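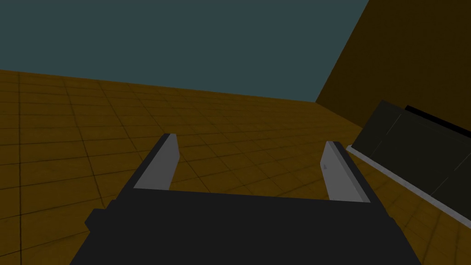 I got the job at Nirkero in February, and for weeks my mother told people I played video games for a living. Close enough! I sat in a swivel chair with a controller in each hand and steered arms through a room that didn't exist, so the learner could watch me and pick up my habits. The quota was 40 good runs a shift. I had never been good at anything with a controller, and I loved it anyway.

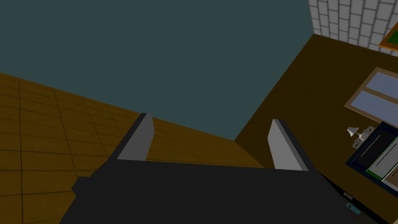
Griton was the name of the learner, and Griton learned everything. If I dawdled, it dawdled. One night I parked the open fingers near the tray and just looked at the little white lamp by the brown wall, the way you'd look at a lamp in a house you used to rent – and I forgot to stop recording. I should have tossed the run. I kept it.

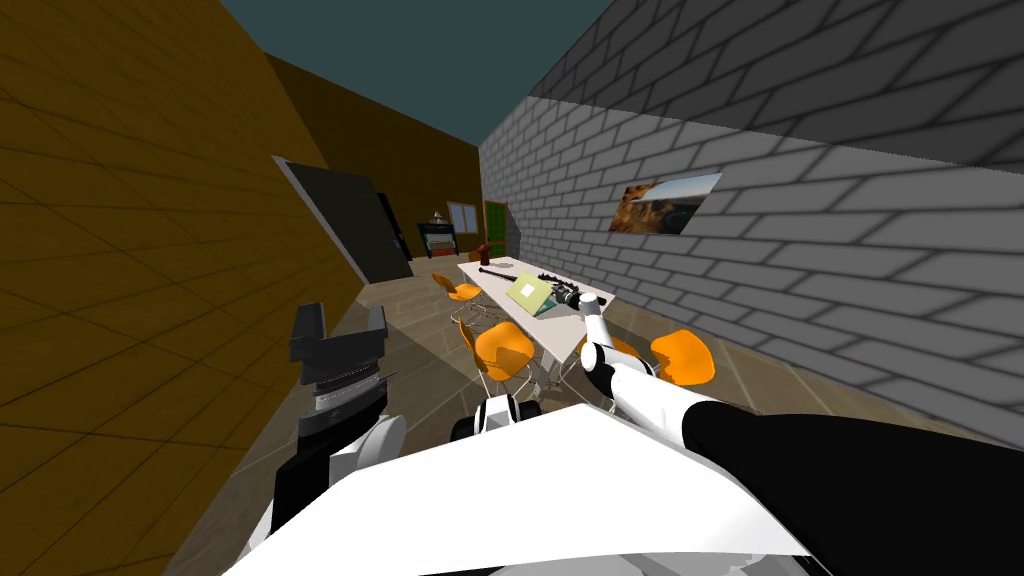

Madhu Rana messaged me the next morning that Griton had started pausing, two seconds at a time, before every reach, and did I know anything about that? I typed no. Then I erased it and typed maybe.

We had 3,521 runs by then, and mine was in there somewhere, teaching patience or laziness, depending on who you asked. Yung-ching Cheung wanted it found and pulled. Madhu wanted to leave it alone, seeing as the drops had gone down. I went back to my chair and picked up the controllers.
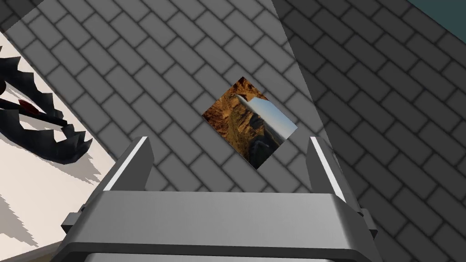
*Mountain tile on the bricks, gripper open.*

I lined up the fingers, and I waited two seconds before I reached.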